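Desktop computer tower

A desktop computer tower is a personal computer built into an upright box, with its main parts fixed to a metal frame inside. The name covers everything from slim office machines to great hulking cases with room for a dozen drives. Its lasting charm is that it can be opened. Take off one side panel and nearly everything that makes the computer work is within reach of an ordinary hand!

Layout

Most towers follow the same plan. The motherboard, a large printed circuit board, is fixed flat against one wall of the case, and the other parts either plug straight into it or reach it by cable. The power supply has a corner to itself, and the drives sit in a cage near the front. Repairers usually lay the tower on its side, so that the wall holding the motherboard becomes a floor.
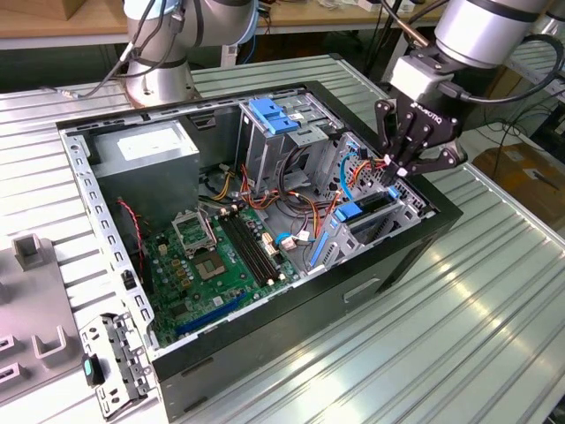
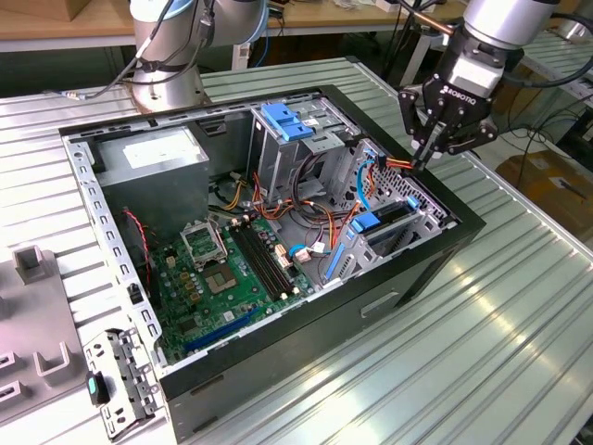 Processor sockets are the most delicate part of the whole arrangement, and a fascinating piece of small-scale engineering. The processor rests on a dense field of contacts and is pressed down evenly by a hinged metal bracket. With the bracket flipped open, as on the green board here, the square seat of the socket is laid bare, and the two long black memory slots beside it show how short a distance data has to travel between memory and processor. Fingers should be kept well away from the contacts, as a bent one can put the board out of action.

Cables and colours

Wires from the power supply follow a colour code that has hardly changed in decades: yellow for 12 volts, red for 5 volts, orange for 3.3 volts and black for ground. Data cables for drives are thinner and flatter, and makers colour them as they please.

Many office towers also use coloured plastic for the parts meant to be moved by hand, such as drive latches and card clips. Blue is a common choice. It is a wonderfully simple idea, and it lets a drive be changed without hunting for a screwdriver.

Reuse

Towers are well suited to a second life. The Skakmont repair workshop in Clestbridge took in 735 of them in its first year, and by October 2021 its running total had reached 2,296. A typical strip-down there takes 25 minutes, with memory and drives removed first and the motherboard left until last.

See also: Motherboard; Power supply unit; Drive bay

Last edited November 22, 2021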